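About us

Flundard makes a hand-held gripper kit for people who want to teach a robot arm to do a job by doing the job themselves first. You hold the gripper, you pick the thing up, you put it down where it ought to go, and the kit records what your hand did and what the camera saw. That recording goes into training. We sell the kit, we mend the kit, and we run training days for people who have bought it. We're a small firm and that's the whole catalogue!

Where it came from

Caoimhe Breathnach and Fulvio Bellini met while working on packing lines for a bakery supplier, which is a long way from a research lab and (we think) the best thing that could have happened to the gripper. They spent most of a winter trying to get an arm to lift soft trays without squashing the corners. The arm was perfectly capable. Telling it what to do was the miserable part: joysticks, pendants, pages of waypoints, and then somebody would change the tray and it all had to be done again.

Fulvio got so fed up that he took the fingers off the arm, bolted them to the grip of a cordless drill and did the trays by hand, just to show Caoimhe how easy it felt. She asked whether they could record it. The drill grip is still on a shelf over Caoimhe's desk. It weighs far too much and the trigger sticks, and every new starter has a go with it.

The company was set up properly in September of the following year, with Solène Boyer joining to write the software and Dalva Toledo a little later to look after customers. Fulvio De Luca came last of the five. Yes, we have two Fulvios. Bellini does mechanics and De Luca does electronics, and if you ring up and ask for Fulvio you'll be asked whether it's bent or whether it's dead.

What's in the kit

The current model is the Noltholm, and it comes in a padded case with everything you need to start recording on the first afternoon. In the case you'll find:

The gripper itself, with its camera already fitted and lined up
Two sets of fingers, one stiff and one with a bit of give
Spare finger tips
A charging lead and a longer lead for bench work
A calibration card
The printed guide, which Dalva rewrites every time somebody rings with a question it should have answered

The tips are the part people ask about most, so a few words on those. They wear out. They're meant to! A fresh pair grips beautifully and a tired pair slides on anything shiny, and the change is slow enough that you don't notice until your recordings have gone off. Swap them early. They pull off with a firm tug and the new ones push on until they click. Please don't glue them.

The same fingers fit on the mounting plate for the arm, and this matters more than almost anything else in the design. What you felt through the trigger is what the arm will be working with later, with the same reach and the same width of opening. When we changed the finger shape between the first model and the Noltholm, we made the old plate fit the new fingers, so if you bought from us at the very beginning you haven't been left behind.

The software

Solène's recording program is called Keskinen. It runs on an ordinary laptop and it does three things: it starts and stops recordings, it tells you if one is bad, and it packs the good ones up so that your training code can read them. The second of those took the longest. A recording can look fine and be useless, perhaps through a smear on the lens or a moment when the tracking lost its place, and it's a horrible feeling to find that out at the end of a week. Keskinen checks each one as it finishes and shows a green or an amber mark. Amber means have a look. You can keep it if you disagree, and people often do.

We don't train the model for you. We get asked this a lot and the answer has stayed the same, partly because there are only a few of us and partly because the people who know your parts, your benches and your awkward left-hand door are you. What we will do is sit with you while you plan the recording, and that's usually where the trouble is hiding. The most common fault we see is that everyone records the same neat version of the task. Real life has things at silly angles. Put the cup down badly. Start from the wrong side. Do it slowly once in a while, and let someone left-handed have a turn.

How many recordings do you need? It depends so heavily on the task that we wince a bit at giving a figure, but for a simple pick and place on one bench, customers have had a decent first result from over 1000. It sounds like a lot. With two people taking turns it goes by quicker than you'd expect, especially with the radio on.

Training days

We run these at our place or at yours, for up to 7 people at a time. The morning is all hands: how to hold the gripper, how to keep your other hand out of the way, what the camera can and can't make out, why you should slow down just before you close the fingers. After lunch you bring out your own parts and we start recording for real. You go home with your recordings on your laptop, and nothing of yours stays with us.

Dalva leads most of the days and she's very good at it. She came to us from teaching pottery and she talks about grip in a way none of the engineers can manage. De Luca usually comes along too with a soldering iron and a bag of spares, so if you already own a kit and it has been misbehaving, bring it.

Schools and colleges are very welcome, and we do a shorter version for them with the soft fingers only. Some of our favourite days have been with students who had never touched a robot of any sort and were arguing about approach angles by the afternoon tea break.

Repairs and loans

Every kit has its own repair sheet, which starts when the gripper is built and follows it about for the rest of its life. Send yours in and we'll tell you what we found before we do any paid work. If you can't be without one, ask about Tada, our loan scheme. There are loan grippers set aside for it and they go out in the same padded case, fully checked, for the cost of the postage.

Parts are sold singly. If you're handy, you can do nearly everything yourself with a small hex key and some patience, and the repair guide is free to anyone, whether or not they bought from us. The one job we'd rather you left alone is the camera mount. It's set on a jig here, and once it has been loosened it needs to come back to us.

What we're working on

A lighter grip for smaller hands, which is well overdue. Caoimhe has been testing versions of it since the spring and the latest one is lovely, though the battery door still rattles. We're also trying a longer finger for reaching into boxes. It bends a little more than we'd like at full reach, and Bellini has gone rather quiet about it, so he's either close or cross.

There's no date for either and we won't take money for them until they're ready.

Getting in touch

Write to us through the contact page and one of the five of us will answer. If you're wondering whether the kit would suit your task, tell us what the object is, how heavy it is, and what it sits on, and we'll give you a straight reply, including when the reply is no. We've turned people away who wanted to lift paving slabs. Visitors are welcome too, if you let us know first, and you can try the gripper for as long as you like before you decide anything.

This page was last updated on March 1, 2021.
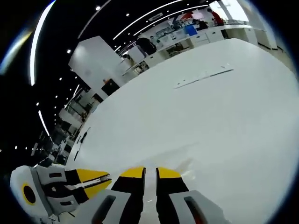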